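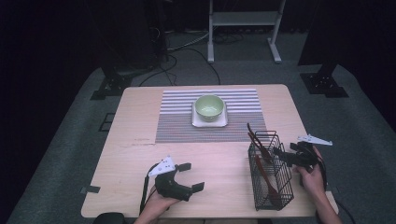 Nighat Rizvi asked after the first draft whether the wooden spoon should be laid on the placemat or stay in the caddy, and wrote that in her home a spoon on the mat means that the meal has started. We have kept this question in the file, because it decided how the rest of the notes are organized. In Brostness the spoon stays in the caddy until a person sits down. If your house does it in another way, please see "Local variants" below.

## What is in this repository

Brostness is a collection of small table settings for one person, written as plain text cards. Each card names the items, says where each one goes on the table, and gives a short note on washing and storage. There are 57 cards in the present version. 

The cards began as the household notes of Yolanda Bravo. They were later put in order so that other people can search them and add their own. I maintain the English text. English is my second language, so corrections of wording are very welcome.

## Card 18, short version

```
title: Bowl on plate, caddy at the right
persons: 1
mat: woven, striped
plate: small, square, white
bowl: pale green
caddy: black wire
utensils: wooden
cloth: none
```

## Laying order

1. Wipe the table and let it dry completely. A woven mat takes up water from below and keeps it for a long time.
2. Put the mat on the far half of the table. The near part stays bare, for a book or for the elbows.
3. Put the square plate near the top of the mat.
4. Set the bowl on the plate. Do not push it around on the plate, lift it and put it down again.
5. Stand the caddy at the right side of the table, in front of the mat.
6. Put in the wooden utensils. Long handles lean to the back.

Left-handed persons can move the caddy to the left side. The card does not need a new number for this.
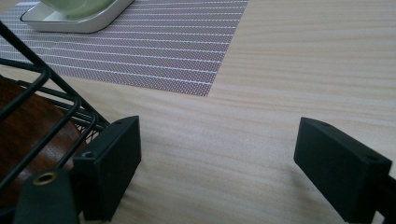
*Reading time: 2 min*

## Notes on the items

**Placemat.** The white stripes on the mauve-gray part are useful when you want the plate straight: choose one stripe and bring the side of the plate parallel to it. Wash by hand in cool water, dry flat. Please do not fold it. Yolanda rolls hers with the upper side outside, and I do the same.

**Plate.** Any small square plate with a raised rim is good. A flat one also works, but then soup drops go to the mat.

**Caddy.** The wire lets air pass, so wooden utensils can go in when they are almost dry. Check the feet or the bottom edge of your caddy before you put it on a wooden table, and lift it when you move it.

**Wooden utensils.** Oil them when they look pale. March is the month when I do all of mine, together with the cutting boards.

## Local variants

| Variant | Change |
|---|---|
| Clatberg | spoon on the mat, right of the plate |
| Sarmiento | caddy at the left, mat in the middle |

Nighat's way is the same as the Clatberg variant, so we did not open a separate card for her.

## Known problems

- Cards 6 and 18 use different words for the same caddy ("holder" and "caddy"). I will change card 6.
- There is no card yet for a round mat.

## Adding a card

Copy the file `card_template.txt`, fill in all the fields and keep the free text below 1000 characters. Write "none" when an item is not used, do not leave the field empty. Send the card to Yolanda or to me, and please mention if you want your name in the list of contributors.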